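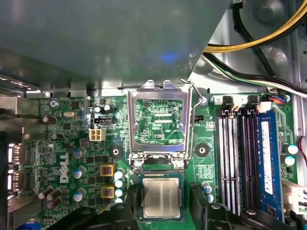 What happens to the old computers at the Nirkeck town library now that the new ones are in? They go to anyone in town who fills out a one-page form, at no charge, until they run out.

The library board approved the giveaway on 5 March 2021, after a discussion that lasted longer than most of the machines take to start up. There are 117 desktops on the list. Most were bought for the main reading room and the branch in Landen, and all of them have spent years being asked to print boarding passes and tax forms.

Dalgleish, the repair shop on the Liltberg road, is checking each computer before it leaves and wiping the drives. The shop is charging the town $2877 for the whole job, a figure one board member called "suspiciously reasonable" before voting for it.

Households with school-age children get first pick. After that it's one computer per address, and the form asks applicants to promise they won't resell it. The library has no plan for enforcing this and says so on the form.

Monitors are a sorer subject. There are fewer than 100 that work, so some families will be going home with half a computer. Keyboards are plentiful, although the library describes their condition as "well read."

The town had looked at selling the lot in January. The best offer was $1000, with the town paying for the truck – and the truck cost more than that.

Forms are at the front desk in Nirkeck and Landen. They are also online, for anyone who already has a computer.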